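Skitton to Take Back Old Office Desktops, Including the One Nobody Will Admit to Owning

New Prendia service collects, wipes, repairs and rehomes computers from small businesses; 1,521 machines handled in pilot

PRATOW — Skitton, the office equipment company, today announced the launch of Prendia, a take-back and repair service for small businesses whose retired desktop computers have been living in a closet next to the holiday decorations. Prendia opens to all Pratow customers in July, after a pilot that covered 315 offices and a surprising amount of dust.

Under the service, a business books a pickup, a Skitton driver collects the machines, and each one is either repaired for resale, stripped for usable parts or sent for recycling. The business gets a signed record of what happened to every computer and every drive. It also gets its closet back, although Skitton makes no promises about how long it will stay empty.

"Most of our customers know precisely how many staplers they own," said Vichien Thaweesak, head of reuse at Skitton. "Ask them how many computers they own and they look at the floor. Sometimes that's where the computers are."

What the pilot found

The pilot took in 1,521 desktop computers from law practices, dental offices, a driving school, two funeral homes and a great many accountants. Offices were asked beforehand to list what they planned to hand over. Of the 315 that took part, 172 gave a list that turned out to be short by at least one computer. None gave a list that was too long.

The usual explanation was a departed employee. Someone left, a new machine was bought for the replacement, and the old one was put aside in case there was something on it. Years later there may still be something on it. Several offices had been moving the same dead towers from one address to the next, and one had paid a moving company to do it on three occasions.

Skitton also learned to bring its own cart. The pilot's first pickup plan assumed elevators would be working. 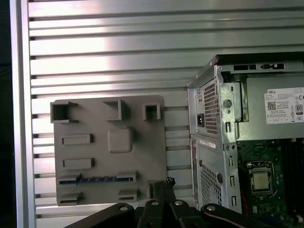 The most common fault in the machines collected was no fault at all. Many had been retired for being slow, and being slow was traced to an aging hard drive, too little memory, or a startup routine that launched four separate programs for a printer the office had since thrown away. A new drive and a clean installation brought a good share of them back to the kind of speed a person can work at without making a second cup of coffee.

Others were less lucky. A desktop that has spent six winters beside a leaking radiator has usually made its decision, and the Prendia service respects it. Those machines give up whatever parts still test well, and what remains goes to a licensed recycler.

How it works for customers

Booking is done by phone or through Sengar, Skitton's online inventory tool, which existing customers may know as the thing that sends them toner reminders. Sengar has been extended to keep track of computers from pickup to final outcome, and the toner reminders can now be turned off, a feature requested by nearly everyone who has ever received one.

A pickup needs very little preparation. Customers do not have to remove drives, find the original boxes or remember passwords. They are asked to do the following:

Unplug the machines and put them somewhere the driver can reach without climbing.

Take out any discs, memory cards or USB sticks. (Pilot participants got back a wedding video, a complete set of tax returns and a great deal of music they declined to claim.)

Leave the side panels on. Skitton staff have the screwdrivers and would like to use them.

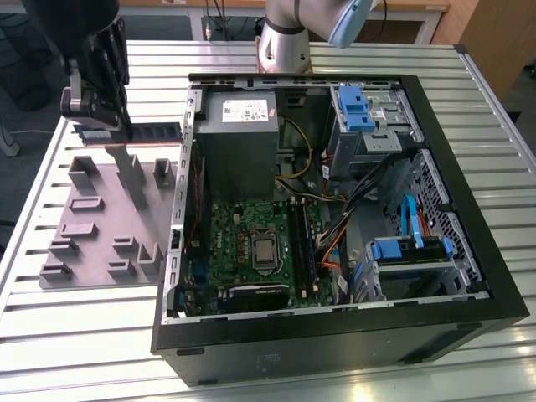 What happens to the data

Data is the reason most old computers never leave the building, and Skitton would like to address it before anyone asks. Each drive is logged against its computer when it comes through the door. Working drives are erased and checked. Drives that cannot be erased are destroyed, and the record says so. The customer receives the paperwork through Sengar, where it can be printed and placed in a folder for the next person to worry about.

Staff do not browse. Pilot customers raised this point with some feeling, and one dental office asked for it in writing. It is now in writing, on the first page of the service agreement, in type large enough to read.

Businesses that would like to keep their own drives may do so at no charge. They should tell the driver at pickup, and they should have some idea of where they intend to keep them.
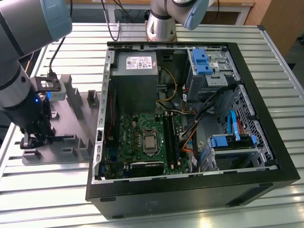
A desktop tower opened up on the bench.

Where the computers go

Repaired desktops are sold through Skitton's Pratow showroom with a short warranty and a plain tag listing what was replaced. There are no grades, stars or medals on the tag. Skitton tried a grading system during the pilot and found that customers wanted a "Grade A" machine at a "Grade C" price, and that the staff were spending their afternoons arguing about scratches.

The refurbished models are aimed at people who write letters, keep accounts, sit through video calls and play solitaire when the video calls run long. They are unlikely to interest serious gamers, who have been very clear with us about this.

"People apologize when they buy a used computer," said Thaweesak. "They tell us it's just for the spreadsheet. It's a perfectly good computer. It can do two spreadsheets. I drive a used car to work and the car has never asked me to explain myself."

Parts that pass testing go onto the shelves for future repairs. Skitton now holds a healthy stock of power supplies, memory and drive brackets, along with more beige keyboards than it has any plan for. Anyone with a use for beige keyboards is invited to get in touch.

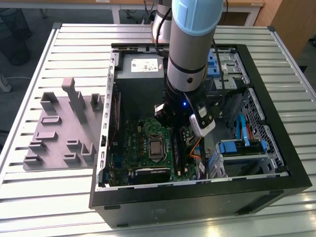
Price and availability

Pickup is free for five or more desktops in Pratow. Smaller loads carry a flat fee, which is refunded to customers who buy a refurbished machine in the same visit. Laptops and monitors will be accepted later in the year. Printers will not be accepted. Skitton has discussed printers at length, and the answer is no.

Booking for July pickups is open now. Morning slots start at 8:30 a.m., and offices on upper floors are asked to say so when they book, along with anything the driver ought to know about the elevator.

About Skitton

Skitton sells, leases and repairs office equipment for small businesses in and around Pratow. Its products and services include the Sengar inventory tool and, as of this announcement, the Prendia take-back service. The company's own storage closet was cleared as part of the pilot and yielded nine desktops, a fax machine and a coat.

Media contact

Press office, Skitton, Pratow. Interviews with Vichien Thaweesak are available on request, preferably after 10 a.m. The coat is still at the front desk.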